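About us

Nokero is a shoe repair and resale workshop. We mend footwear for people who post it to us or bring it to the counter, and we sell pairs that have been given up by their first owners and put back into wearable order. The business was started by Ksawery Chmielewska and Hubert Bednarek, who met on a cobbling course and shared a bench for two years before taking on a lease of their own.

The first workshop was a single room behind a dry cleaner's. It had one stitching machine, one finishing machine and a sink that drained slowly. Most of the early work was heels and half soles for office shoes. Trainers came later, mainly from customers who had been told elsewhere that a worn heel lining or a lifting sole could not be mended. Many of them can be, and trainers now make up more than half of what we do.

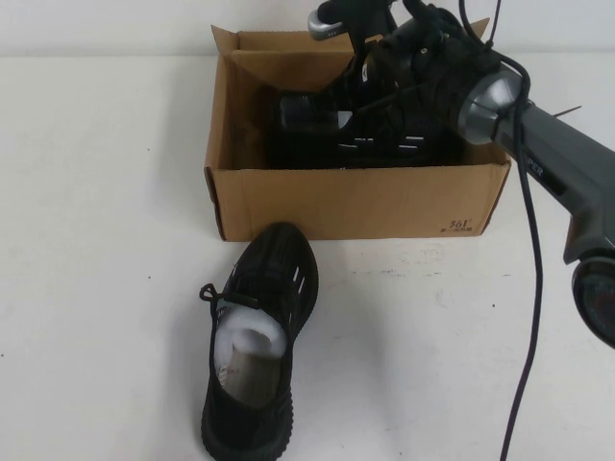

What we do

We resole, restitch, reline and clean. We replace eyelets, pull tabs, insoles and laces. We stretch shoes that pinch by up to half a size, though not if the upper is cracked. Knitted uppers are darned by hand in a matching yarn, and a darn in black is usually hard to spot from standing height. Other colours show more, and we will send you a photo of the yarn against the shoe before we start.

There are jobs we turn down. Foam midsoles that have begun to crumble cannot be saved at a sensible price. We do not dye suede, and we do not repair safety footwear, which has to go back to the maker or be replaced.

How it works

Fill in the form on the Repairs page and we will send a quote. If you are happy with it, post the shoes to the workshop with the quote number written on a slip of paper inside the left shoe. The shoebox they came in is fine for posting as long as there is a layer of paper or a mailing bag around it. Please take out any insoles you want back in their present state, as we throw worn ones away unless told otherwise. 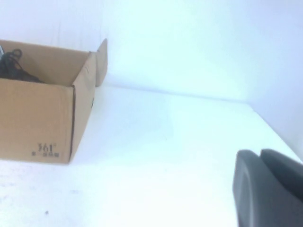 Most repairs are finished within ten working days of arrival. Resoling with a welt takes longer, up to four weeks, and July is always slow because the workshop closes for part of it. We look over every pair again when it reaches the bench. If the job is bigger than it seemed on the form, we stop and write to you. If you decide against it, you pay return postage only.

Each repair is guaranteed for six months. The guarantee covers our stitching and our glue, but does not cover wear on other parts of the shoe.

Resale

The resale shelf began with pairs that were never collected. We now buy in as well, from households and from two shops that pass on customer returns. Every pair is cleaned, checked for size against our own foot gauge and given new laces. Prices start at £35. In the past year we sold 372 pairs this way and repaired a little over 600 for their owners.

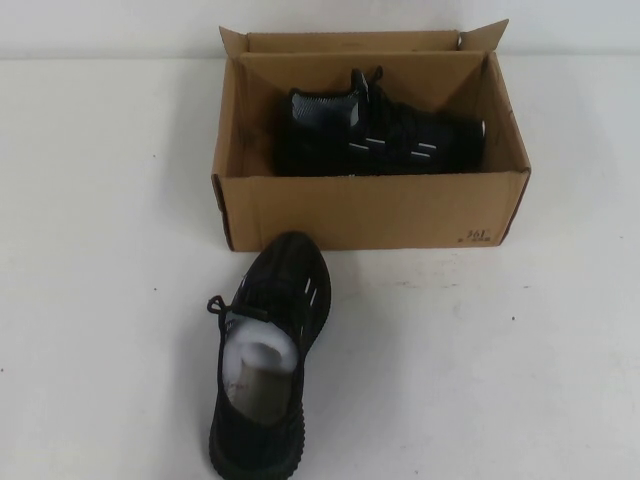

We do not buy shoes with a broken heel counter or a split across the ball of the foot. Children's shoes under size 2 are passed to a local baby bank. Anything we cannot use is sorted for recycling, with the rubber kept apart from the fabric where the two will separate cleanly.

Who we are

Ksawery runs the bench and does most of the welted work. Hubert looks after quotes, the resale shelf and the post – if you have written to us, it was probably Hubert who wrote back. We also have a part-time machinist and an apprentice in the second year of training.

Visiting

The counter is open in the mornings and by appointment after lunch. There is a step at the front door, so ring the bell if you would like us to come out to you. We take cards and cash.

Page last updated 31 December 2024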